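## 4. Your first pick in the simulator

Okay, the install is behind you and the Pirard launcher opens without complaining. Now for the fun part! I'd set aside an evening for this section (I did mine with a big pot of coffee), and please do it all in the simulator before you plug in a real arm.

1. Open the launcher and choose **Kitchen**, then **Counter, marble**.
2. Wait for the status light in the corner to go green. On my old laptop that takes 9 seconds, so don't start clicking.
3. Press **Home**. The arm folds itself up and stops.
4. Open the object list, click the thing you want picked up, and press **Approach**.

**Note:** If Approach is grayed out, you skipped Home. I still do this all the time.

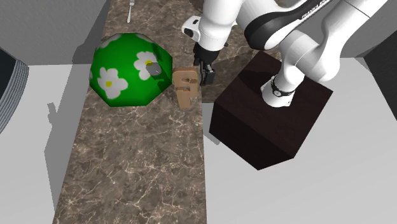 Approach only brings the gripper close, and closing it is up to you. Before you do, look at what else is on the counter. My wooden block was standing right up against the green octagonal thing with the flowers on it, which is a snug spot for a two-fingered gripper, so I'd go slow there – one finger has to fit between them. If your objects are that tight, nudge one over in the object list first and run Approach again.

5. Set **Grip speed** to 2. The slider goes a lot higher, but leave it alone for now.
6. Press **Close**, then **Lift**.
7. Check the contact log. You want a line for each finger. If you only get one, press **Open** and go back to step 4.

**Caution:** Don't use **Reset** while the arm is holding something. Raíssa Guimarães wrote the Clurkby add-on and she warned me about this, and I did it anyway and lost my whole saved layout. Press Open first, then Reset.

**Note on saving:** Every run gets written to your Stollton folder, and the folder stops taking new runs at 3,400. Hậu Đào has a nice little cleanup script that ships with the add-on (look under **Extras**), and I run it whenever I finish a batch.

Once you've had a couple of clean lifts, leave the layout open and go on to section 5, where we add the drop-off tray.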